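Section 5: Placing the Kistell Room Thermostat

Read this section before you drill. Most people read it afterward, which keeps our support line busy.

The Kistell measures the air around it and nothing else. Hang it over a toaster and it will conclude that your house is on fire and shut off the heat. Hang it in a draft and it will run the boiler through July.

Choosing a wall

1. Pick an inside wall in a room you use every day. The hallway is traditional, and wrong in most houses.

2. Stay clear of radiators, lamps, televisions and direct sun. A sleeping cat on a shelf below the unit also counts as a heat source.

3. Hold the backplate at chest height and mark the two screw holes in pencil. Pen is permanent. So is regret, but pen shows more.

4. Check for pipes and cables with a detector. Knocking on the wall and looking thoughtful is not a detector.

5. Leave 200 mm of free space on each side so air can reach the vents.

CAUTION: Turn off power at the breaker before removing the old thermostat. Turning it off at the old thermostat does not do this.

Fitting the unit

6. Fix the backplate with the screws supplied. Hand-tighten only. The Flurnen backplate is plastic and holds grudges.

7. Connect the wires to the terminals marked on the sheet in the box. If your wire colors do not match the sheet, stop and call an electrician. Do not vote on it.

8. Press the front cover on until it clicks, then restore power. The display shows 373 while it starts. This is a self-test code and not the temperature of your room.

9. Wait 7 minutes before changing any setting.

NOTE: If you also own a Kekex window sensor, pair it last. Owners of the older Mabuza hub should update it first, as described in Section 7.

NOTE: Furniture moves. If a tall bookcase later ends up in front of the thermostat, the readings will describe the back of a bookcase.

Section text checked by Kyung-tae Yeon, Mon 24 September. 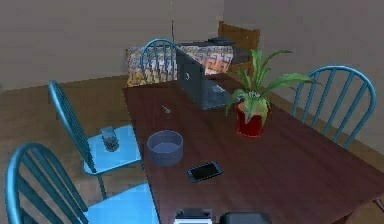
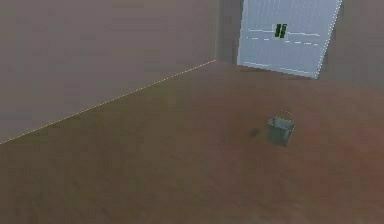

Fig. 5-1 (first view): dining table with blue chairs. Fig. 5-2 (second view): plain wall and corner.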